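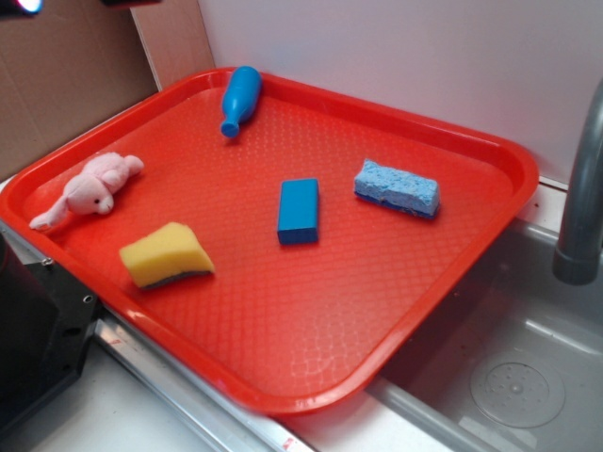
Unit 3. Collecting Demonstrations for a Learned Picking Policy

Notes prepared by Rattana Chuensuk for the January block

Reading time: 8 minutes

In the previous unit we talked about the policy as a function which takes camera images and gives arm motions. In this unit we speak about where the examples come from. Many students want to go quickly to the training part, and I understand this wish, but in my experience most of the problems which we meet in training were already inside the data.

3.1 What is one example

One example (we also say episode) begins when the operator starts the recording and ends when the operator stops it. Inside the episode we keep the images from all cameras, the joint positions, the state of the gripper, and one sentence of instruction, such as "pick up the light blue sponge". The sentence must be written before the arm moves. If it is written afterwards, people have a tendency to describe what the arm did, and then every episode looks like a success.

For the course we use the Petico set, which contains 1771 episodes. It is a small set. Please do not compare your results with papers where the set is much larger.

3.2 Choosing the objects

The objects should be different in shape, in softness and in color, but not different in all of these at the same time. Two blue blocks, one smooth and one with a rough surface, are a good pair. If the only blue thing on the tray is also the only hard thing, the policy can learn the color and ignore everything else, and you will not notice it until you change the objects.

Soft toys need special attention. A plush animal can be held in many places, by the ear, by the leg or by the body, and each operator has a favorite place. Agree on this before the session, or write in the log that it was left free. Both are acceptable. What is not acceptable is that one operator has a rule and the other does not know it.

A sponge also changes its form when it is pressed. Give it time to recover between episodes.

3.3 Placing the objects

In a sorting task with a tray, start with separated objects. Leave enough space for both fingers to go down on the two sides of the object. Touching objects come later, as their own group with their own label in the log.

Change the positions after each episode. Students often change only the position of the target, and the others stay the whole afternoon in the same place. The policy can then use these others as a map. Move everything, and sometimes rotate the tray also.
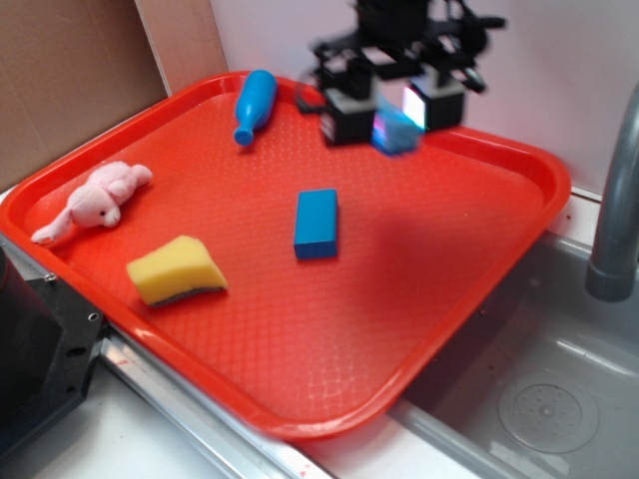 Should we throw away an episode in which the operator misses the object and tries again?

Keep it, and mark it as a retry. A policy which has seen only perfect grasps does not know what to do after a bad one. In the Candudska exercise 85 episodes are marked in this way, and we will train once with them and once without them.

3.4 Two kinds of view

The fixed camera gives the general arrangement. Its weak point is that the arm can hide the target just when the fingers come close. The wrist camera has a good view at that moment, but it moves together with the arm, and left and right in its image are not always left and right on the table. For this reason write the instructions without "left" and "right", unless the log says clearly from which view they are meant.
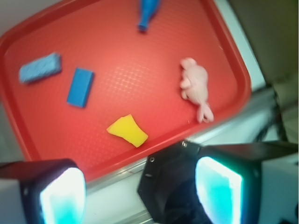

Fig. 3.2. Wrist view with the fingers open, below the near rim of the tray.

Check also the reflections. A shiny tray gives a pale area which changes its place when the wrist camera moves. It is not necessary to remove it, but record under more than one lighting.

3.5 Homework

Take 16 episodes from the Tastmont folder. For each one write down the instruction, the target object, whether there was a retry, and whether the target is hidden in the fixed view at the moment of closing. Then read the Lapointe log and find the place where the labeling rule was changed. Bring your table to the next meeting, on paper please.

Contact: Rattana Chuensuk, course office | © Course notes, all rights reserved | Back to top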